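Meltberg adds garment folding to teleoperated training set

Meltberg has extended its two-arm demonstration program to clothing, the company said Tuesday. Operators at its Tivport site guide the arms through each fold by remote control, and the joint positions and gripper commands are recorded for training. The first release covers T-shirts only and contains 3,000 demonstrations.

Each operator works from a pair of handheld leader arms built by Bresen. Motion is passed to the follower arms at the table with no scripted waypoints. A session lasts 135 minutes, including resets between shirts.

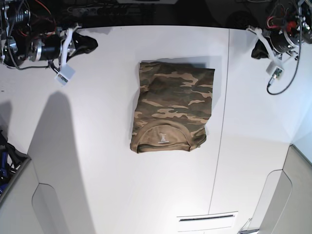 Recordings in which a shirt is dropped and picked up again are kept and tagged separately. Meltberg said an earlier set, limited to clean runs, produced a policy that stalled whenever a sleeve slipped. Patterned shirts were added in April after the model had trouble finding hems and collars on anything other than solid colors.

Friesen, which runs commercial laundries, will test the trained policy at 2 plants. The trial is scheduled to last 6 weeks and will measure fold time and the rate of operator takeovers. Towels and long-sleeved shirts are planned for the next release. Meltberg has not set a date for it.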